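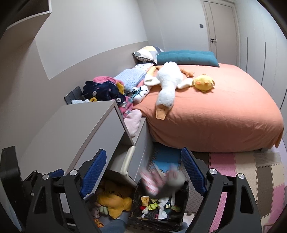 Hand gripper view, child's bedroom task. Toy bag open, clothes still on the dresser.

2024-07-17

Really good day on the tidy-up work! The question was whether the policy does better if we label each clip by what the hand is trying to get done ("clear the bed", "fill the bag") instead of by the object it touches. Toshio Hamada has argued for this since November and I owe him a coffee.

Numbers first, so I don't lose them. 3303 clips in the full set. I trained on 960 of them, goal labels only, then the same 960 with object labels. Same seed, same learning rate, 60 epochs each, both on Trasix. Goal labels won on the held-out clips, and the gap was widest in bedrooms, where everything is soft and half of it is piled on something else. I ran the comparison again on Surum in case Trasix was flattering us (it has done that before) and the ordering held.

My favourite bit is the plush toys. A toy with a solid round body is easy enough, the fingers close on the middle and off you go. Long floppy parts are another matter altogether.

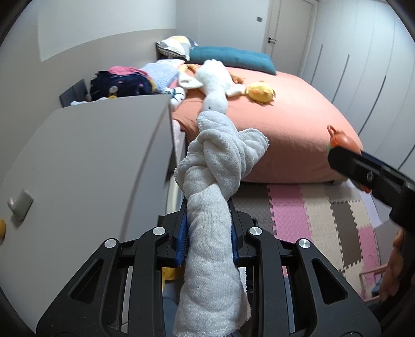

With ears tied in a knot there's a thick, bunched tube of cloth that the pads can close on, and the heavy end sits well away from the jaws. The object-label model keeps aiming for the middle of the body, whatever shape the toy is in. The goal-label one proposes grasps on the bunched cloth far more often, and nobody labelled a single ear! I think it's picking up from the sock and sleeve clips, but that's a guess until I've looked at the nearest neighbours.

Less good: dark things on dark things. Black bag lining, navy clothes, black fingers across the view. Both models put the edge of the bag in the wrong place and the goal labels don't help at all. Toshio reckons the exposure is drifting; I'd blame the crops.

To do
- nearest neighbours for the ear grasps
- rerun with wider crops, 2 seeds
- ask Ishida for the Stollen split, the old link is dead
- fix the label script, it still drops clips with both grippers in view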